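Print this page | E-mail this page

Drenel Swirl Wallpaper, item 1808
and the Magsi plush tray that goes with it

I have sold a lot of plain wallpaper over the years (cream, oatmeal, the other cream) and I have nothing against it. But when the first roll of Drenel came out of its tube and uncurled across my cutting bench, I wanted it on every wall I own. It's a big, wavy, loopy pattern, like a contour map drawn by someone who was having a very good time, and it comes in one colorway only. I asked the mill for a gray one once, to please a customer, and I'm glad they said no.

The colors run through coral red, salmon and pink, then lavender and a soft periwinkle blue, with cream to give your eyes a rest and patches of lemon yellow here and there. Each band has a thin dark brown line along it. I love that line! It keeps the pink from melting into the lavender once you step back, and it forgives a seam that isn't quite perfect.

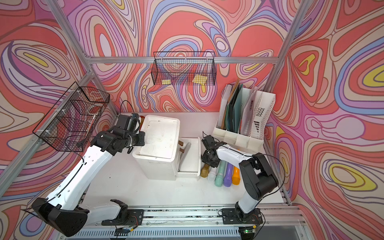
Small spaces are where I think this paper does its best work. People always want to try it on one wall of a big living room, and that's fine, it looks good there, but put it in a nook or a booth or on the inside of a deep closet and it wraps right around you. My rule is to do three sides or do one, and if you do three, keep the table or counter plain. A white top under those swirls is about all you need, and bare aluminum looks better next to the coral than I would ever have guessed. The other thing to plan for is where the yellow falls. Those bright centers jump out, so dry-fit your pieces and shuffle them until you like it. On the right-hand wall you can see several yellow centers sharing the space, and the back wall has a smaller teardrop sitting just below the hanging basket, where a basket hung any lower would have hidden it. Hold your shelf or basket up against the paper before you drill anything.

What you get

A roll of Drenel is $44. It's a peel-and-stick paper with a matte face, and each roll comes with a sheet of hanging directions that I rewrote myself, the mill's version being hard going. I cut to length too, if you only need a strip for the back of a bookcase. Put the length in the order notes and I'll write back with a price.

Samples are free. They're on the small side, and with a pattern this large a sample will show you the colors and the feel of the paper but only a piece of one loop. Ask me for two different cuts if you're on the fence and I'll try to find you one with yellow in it.

Hanging it

Wash the wall first and let it dry overnight. New paint needs longer, and I would give it a good 3 weeks before you put any adhesive paper on it. Start in a back corner and work outward, peeling a little of the backing at a time. You can lift and re-stick a piece for up to 40 minutes, after which the glue starts to mean it. Corners are the part people worry about. I cut mine at the corner and start again on the next wall with a tiny overlap - the bands won't meet exactly, and with this pattern your eye just jumps over it and keeps following the loop.

It goes over painted drywall, smooth board and most flat panels. I don't recommend it over brick or heavy texture. I've also had two customers put it on the ceiling of a camper, and they were both very happy and very sore in the neck.

The plush tray

Now for the tray. Magsi makes a white plush-lined tray that I started carrying in July, and it sells mostly to people who have already bought the paper. I think that's the fuzzy border. All that loud pattern makes you want something soft and quiet lying on the table. The border is thick and fluffy, and the floor inside is recessed and much flatter, so small things sit level in it. I use one for keys and the mail. A customer keeps her sewing clips in hers, and another one has it under a row of little perfume bottles.
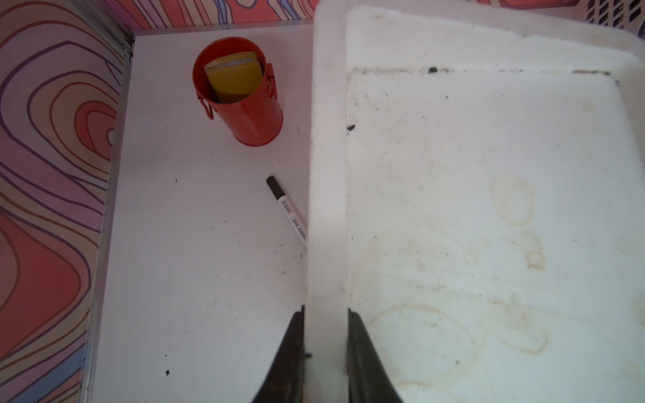
Please think about where you're going to use it before you pick white. I do. The lining takes up spills, and a drippy cup or a leaky bottle will leave a ring behind. Fresh marks come up best if you blot them (don't rub, the pile mats down) with cool water and a drop of dish soap. Old yellowish ones are stubborn, and I won't promise you'll get them all out. Crumbs come off the fuzzy part with a lint roller. The flat part does better with a dry brush, and run it along the inside edge of the border while you're at it, where grime likes to settle in a line. No dryer, please, and no iron. I melted one that way and it smelled terrible.

If you need something that wipes down, look at the Gonix trays on the next page. They're smooth plastic and they don't care what you put in them. They're also a bit dull, but you can't have everything for that price.

Questions I get a lot

Does the paper fade? The one in my own hallway gets sun in the late afternoon, and the pinks have stayed pink. The yellow might be a touch softer than it used to be. I'd keep it out of a window that gets full sun all day.

Can you clean it? A damp cloth is fine. Skip anything gritty, and don't scrub at the seams.

Will you match rolls? Yes, I pull all the rolls in an order from the same print run. If you think you might come up short, order the extra roll now. Unopened rolls can come back to me and you'll get your money back, less the postage.

Does it come off? From painted walls, yes, if you go slowly and warm it with a hair dryer as you pull. Off bare drywall it will take some of the paper face with it, so prime first.

Ordering

Everything ships from Karkelex, which is me and a very long table. Orders in before noon go out the same day. The rolls travel in a stiff tube and the trays go in a separate box, so don't panic if one turns up without the other. Tell me the height and width of each wall in your note and I'll check your roll count before I pack it.

Print this page | E-mail this page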